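The bag problem: planning for things with no shape

Ask a perception engineer which household object they would remove from the world and a fair number will name the thin plastic bag. It has no fixed geometry, it passes light, it reflects light, and it changes form whenever it is touched. Most grasp planners begin with a pose estimate, and a bag does not have a pose in any useful sense.

Burkudance, a small software house run by Calum Dow and Mabli Probert, has spent the past year on a control stack for this class of object. The product is called Olletti. It sits between the perception model and the arm controller, and its job is to decide where to pinch, how hard to pull and when to give up. The firm does not build hardware. Its test work is done in furnished rooms, with carpets, curtains and whatever sofa the room came with.

The first design decision was to drop the full mesh. Earlier versions tried to reconstruct the bag surface from depth and track it as a deformable sheet. On translucent film the depth returns were a mixture of the film, the object behind it and nothing at all. Dow describes the resulting meshes as "confident and wrong". The current version keeps a much poorer model: a set of candidate folds, each with a position, a direction and a score. A fold is any ridge where film is doubled over itself, and doubled film is what a parallel pinch can hold.

Candidates come from the wrist camera alone. The network was trained on 507 labelled sequences, with the labels drawn along the ridge lines and the outline of the bag ignored. Patterned backgrounds were deliberately over-represented. Film lying over a floral print picks up false ridges from the print, and the early detector would happily rank a curled leaf above a real crease. The fix was to score each ridge across several frames as the wrist moves. A printed leaf keeps its place on the cushion, while a highlight on film slides.
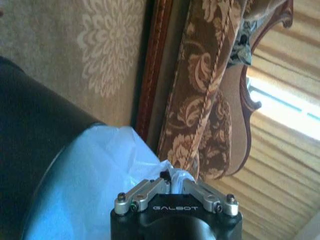 Wrist view of a closed pinch on a gathered fold, with the bag lining a large black container.

Once the fingers close, vision becomes a secondary source. The fingertips cover the part of the film that matters, so Olletti switches to motor current and finger position. Thin film gives almost no resistance, and the difference between a closed empty gripper and one holding two layers is close to the noise floor. Probert's solution was to test the grasp by pulling. The planner commands a short retreat along the fold direction and watches whether nearby ridges in the image move with it. If they do, the hold is accepted. If they stay put, the fingers open and the next candidate is tried.

The retreat is 190 milliseconds long. Shorter moves left too little image motion to measure, and longer ones tended to drag the film out of a marginal grip before a decision had been made. The value is exposed as a parameter, although the manual advises against changing it before the camera latency has been measured.

Liners add a constraint of their own. Film draped over a rim can be pulled upwards and inwards with little trouble, but a sideways pull loads it against the edge. The planner therefore carries a crude cost for direction, computed from the visible rim curve when one can be found. When the rim is hidden behind the bag, the cost is switched off and the speed limit is lowered. Probert would prefer a learned tear model. The training data for one would require tearing a great many bags, and the firm has not got round to it.

Bags on the floor are a separate case. There is no rim to follow, the film settles into a low heap, and the best fold is often on the far side.

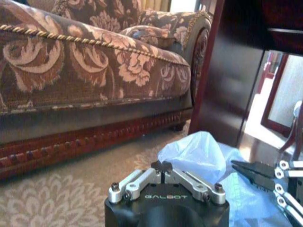 Clearance is handled by a second planner, written by Dow, that treats furniture as solid and film as free space. Large static surfaces go into a voxel map at a resolution coarse enough to update between moves. The bag is masked out before the map is built. Without the mask, the collision checker saw a heap of film as an obstacle and refused every approach to it, and the logs from that period consist mostly of one error code.

Two-arm work makes the mask more awkward. Each arm must treat the other as an obstacle while both are allowed into the same patch of film. Olletti solves this with a reservation scheme: one arm holds the right to move inside a given volume, the other waits at its boundary, and the right passes over when the first reports a verified pinch or a failure. It is slow. Simultaneous motion is possible in the simulator, but the simulated film is too well behaved for the results to mean much.

Failure handling takes up more of the code than grasping does. Of 604 attempts logged in June, 223 needed at least one re-grasp. The most common cause was a false ridge, followed by film slipping during the retreat. Each failure is stored with its candidate list, so an engineer can replay the ranking with different weights and see which fold would have been chosen instead. The replay tool was written for internal use and has the interface one would expect. A customer in Namville asked for it anyway, and it now ships with the main package.

The next release moves fold scoring on to the arm's own computer, which should cut the delay between detection and motion. It also adds a detector for knotted handles. A tied bag has a dense, stable point that can be gripped like a small rigid object, and Dow expects the success rate on those to be high enough that the retreat test can be skipped. Probert wants to keep the test in. At the time of writing it is a checkbox, ticked by default.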